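# The Trial Period

I signed up for the arm at two in the morning, which is when I sign up for everything. The company was called Birine and the deal was simple. They send you a folding arm that clamps to a table, you get 62 days with it, and if you don't love it they come and take it away. If you do love it, they take $2,738 from your card in small sad pieces until you're older.

I didn't think I'd love it. I wanted something to fold my laundry, that's all, and I'd just started the alterations business out of my front room and the piles were winning. Other people's pants on the couch, other people's curtains in the bathtub (clean! I cleaned the tub!), and my own stuff in a heap I'd stopped looking at.

The arm came in two boxes and I had it going before lunch. It has a voice you can turn off, and I turned it off, but it also sends you notes on your phone after every job, and those you can't turn off. I called the help line about it. The man at the help line said the notes were everyone's favorite part.

The first one said: *Folded 4 towels. One is not a towel.*

It was right, it was a bath mat. I was kind of impressed.

By the second week I was reviewing it for the Vumar board, where people who own home machines go to fight with each other. I gave it three stars. Slow on shirts, good on anything square, hopeless with fitted sheets, but then so am I. Somebody wrote back that I should have bought the Urnaletti, which does a fitted sheet in under a minute and costs as much as a used car. I said I'd owned used cars that cost less than a fitted sheet. It got a lot of likes and I was unbearable for a day.

Then the notes started getting longer.

*Folded 9 items. Left the red one for last.*

*Folded 11 items. Left the red one for last. Is the red one yours?*

I read that standing in line for coffee. I went home and stood by the table for a while like a mother outside a bedroom door. The arm was parked up over its spot with its fingers open, the way it waits, and I said, out loud, to a thing with the voice turned off, "Yeah, it's mine."
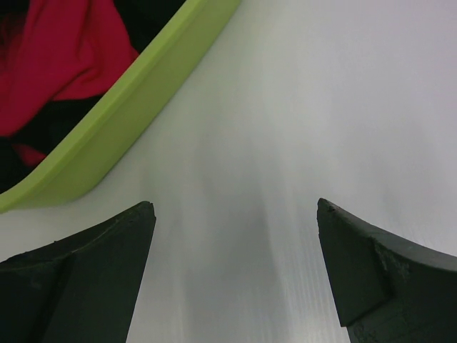 So I should tell you about the red one. It was a dance scarf from the Haddad Hall, back when they still had the Thursday-that-wasn't-really-Thursday class, the one that moved nights every time the heat broke. I went for a whole year. I was terrible and I was so happy. Then my hip went, and I put the scarf in with the wash and every time it came out clean I just put it in again. It must be the cleanest scarf in the state.

I never told the arm any of that, obviously. There's no place in the app to put it. There's a drop-down that says Delicate, Regular or Heavy, and I'd picked Regular.

But I guess if you wash the same thing every single week and never once wear it, a machine that looks at laundry all day is going to notice. It had a number for me too. *This item has been folded 6 times and has not been worn.* Six! I was so mad that I typed a whole new review, two stars, "nosy," and sat there with my thumb over the button.

What I did instead was call the help line again. Different man, same chair by the sound of it. I asked if the notes were written by a person.

"No, ma'am. It just reports what it sees."

"Can it see that I'm upset?"

He typed for a bit. "That's on the November update," he said.

I told him never mind.

On day 62 you have to choose. They send a green button and a gray button, and a little drawing of the arm waving, which I thought was a low trick. I made tea. I finished a hem. I went through all the notes from the beginning, the bath mat and the pillowcase it called *a bag for nothing*, and I laughed so hard at that one I had to put the hem down.

Then I gave it one more load. I put the scarf in with everything else, and when the buzzer went I dumped the lot on the table and went to look up the hall's number, because I figured they might have a beginners' night for people with bad hips. They do, as it happens. There are chairs.

When I came back the towels were stacked and the shirts were stacked, a bit crooked, and the scarf was spread out flat at the edge of the table on my side. My phone buzzed.

*Folded 13 items. Did not fold the red one.*

I pressed the green button. I left it at three stars, though. It still can't do a fitted sheet.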